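Three weeks with the Gonthorpe, and my old phone is in a drawer. Battery first. Two days, easy, with maps running. Speaker is loud but kinda thin.

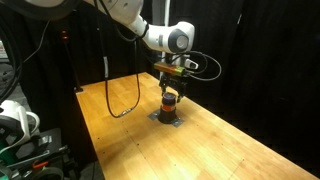 A dark cylinder in the gripper, over the long wooden table.

Camera's the surprise. Night shots hold up, faces dont smear. Corrado Cocco at Jirnetti, who tuned it, says they threw out 12 versions before February. "The thirteenth was dull. Dull was right."
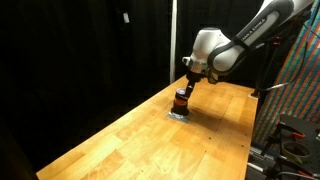
Small container upright on its square of tape.

Gripes? Charging is slow. No headphone jack. And the pink sold out, all 1,607 of them, so it's gray or wait. I'd wait. Vitale case fits fine, teh Trirnura one blocks the mic.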